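Home Kitchen Basics, Session 2: The Fruit Bowl
Notes from Ratree Tanasarn

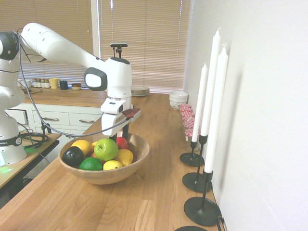
Mixed fruit in a shallow wooden bowl on a plank countertop.

Okay, so last session we did knives and I talked way too long, and a few of you missed the bit on storage at the end. I've moved all of it into these notes. Bring them with you, we'll be scribbling on them.

I love a wide bowl. A deep one looks great in the store, and then you find the lime from three weeks ago at the bottom, gone hard as a golf ball (ask me how I know!). With a low, wide shape you can see pretty much everything you own, and the fruit on the bottom isn't carrying the weight of all the rest. My own bowl at home is a Wodura I bought secondhand, and it's fine. Please don't go out and buy one for this class.

What goes in together

Apples give off ethylene, the gas that pushes other fruit to ripen. That's handy when you've got a rock-hard avocado and a plan for guacamole, so put the two side by side and check every day. It's much less handy with a ripe pear. Red or green apple, same deal.

Lemons and limes don't ripen any further once they're picked. On the counter they'll give you a week or so before the skins start to dry out. If you only use citrus now and then, keep one or two out where you'll remember them and put the others in the fridge in a closed bag. They last for weeks that way.

Bananas I hang up. Berries never go in the bowl, and neither do grapes, unless you have kids who'll clear them out by dinner. Bell peppers go in the fridge, although Harish Tiwari told me last time that his mother always kept hers out with the fruit, and if you cook them within a day or two I'm not going to argue.

Where to put it

Out of direct sun, away from the stove. A long counter that runs up to a window is lovely to work at, but in July the window end gets hot, so slide the bowl back toward the middle. You'll also reach for fruit more if it's in your path. Mine used to live on top of the fridge and we ate nothing from it.

Looking after the wood

Wipe with a damp cloth, dry it right away, and no dishwasher, ever. When the inside starts looking pale and thirsty, rub in a little food-grade mineral oil, leave it overnight and buff off the extra in the morning. Skip olive oil, it goes sticky and smells. Same treatment for an oiled wood countertop, except you'll want more cloths than you think.

If something has leaked in there, take everything out, wipe each piece, and rub the spot with coarse salt and half a lemon before you rinse.

To do before next time

Empty your own bowl and write down what was in it, including the sad ones. Then keep a list for the week of what you ate and what you tossed. Satish Lodhi and Pankaj Pandey, you two still owe me the list from the pantry session.

Next session is dried beans. Bring a jar with a lid that fits.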